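Stäbchen, Stäbchen, Stäbchen

Von Zulmira Baptista
2.6.18

Ich habe in meinem Leben bestimmt zehntausendmal Besteck weggeräumt und kein einziges Mal darüber nachgedacht. Seit meinem Besuch bei Hala Akl in Fledesau denke ich bei jedem Löffel nach, und das ist, ehrlich gesagt, ein bisschen anstrengend!

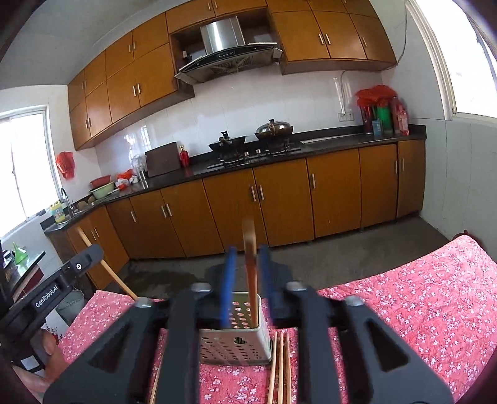 Hala leitet bei Rusten die kleine Gruppe, die Robotern Hausarbeit beibringen will, und zwar mit einer Methode, die mir am Telefon noch reichlich verrückt vorkam. Der Roboter bleibt nämlich erst mal im Labor. Stattdessen ziehen Menschen mit Greifern in der Hand durch ganz normale Wohnungen und erledigen damit, was eben so anfällt. Am Greifer sitzt eine Kamera, die sieht ungefähr das, was später der Roboterarm sehen soll. Aus den Aufnahmen lernt ein Netz, welche Bewegung zu welchem Bild passt. Fertig, jedenfalls in der Kurzfassung.

»Probier's halt«, sagte Hala und drückte mir zwei von den Dingern in die Hände. Die Aufgabe war denkbar schlicht: Holzstäbchen und Kochbesteck vom Tisch nehmen und in den Besteckhalter stellen. Mein erstes Stäbchen rollte weg. Mein zweites auch. Beim dritten hatte ich es endlich zwischen den Fingerpolstern, und dann stand es quer über dem Halter wie ein Schlagbaum (Hala hat sehr höflich weggeschaut).

So ein Stäbchen ist gemein. Es ist dünn, es liegt flach auf, und wenn man es zu weit hinten packt, kippt die Spitze weg. Mit den eigenen Fingern spürt man das und dreht nach, ohne es zu merken. Mit dem Greifer muss man gucken. Genau das ist aber der Witz an der Sache, denn der Roboter kann später auch nur gucken! Alles, was ich mir mühsam mit den Augen zusammensuchen musste, steckt damit schon in den Daten.

Und warum zwei Greifer? Weil man Stäbchen gern von einer Hand in die andere gibt, meint Hala. Eine hebt auf, die andere fasst weiter oben nach, und dann geht es senkrecht hinein. Ihr früheres System, intern hieß es Vundport, hatte nur einen Arm und schob die Stäbchen bis zur Tischkante, um sie dort zu fassen. Klingt schlau, endete aber oft auf dem Fußboden.

Das neue Modell heißt Cheema und wurde im Dezember zum ersten Mal ernsthaft getestet. Trainiert haben sie zunächst mit 153 Durchgängen, alle aus derselben Küche. In dieser Küche lief es prima, in der nächsten griff der Arm ständig daneben. Also mehr Küchen! Mit 300 Durchgängen, diesmal über viele Haushalte verteilt, kam Cheema auch an fremden Tischen zurecht, bei gemusterten Decken ebenso wie auf blankem Holz. Bei 500 wurde es noch einmal besser, allerdings nur noch ein kleines Stück. Hala zieht daraus den Schluss, dass sich der Weg in eine neue Wohnung mehr lohnt als die hundertste Wiederholung in der alten. Sie räumt deshalb vorher auch nichts weg. Was in der Küche herumsteht, bleibt stehen.

Ganz gelöst ist das alles noch lange nicht. Liegen Stäbchen dicht nebeneinander, greift Cheema gern mal zwei auf einmal und bleibt dann ratlos über dem Halter hängen, bis zu 2 Minuten lang. Ich habe mir das im Labor angesehen und wollte dem Arm die ganze Zeit helfen. Darf man nicht. Hala arbeitet jetzt daran, auch missglückte Griffe samt Korrektur aufzunehmen, damit das Netz lernt, wie man sich aus so einer Lage wieder befreit.

Missglückte Griffe? Da konnte ich liefern! Meine ersten Versuche liegen inzwischen im Trainingssatz, und Hala hat mich gefragt, ob ich zur nächsten Runde wiederkomme. Dann sind Topfdeckel dran.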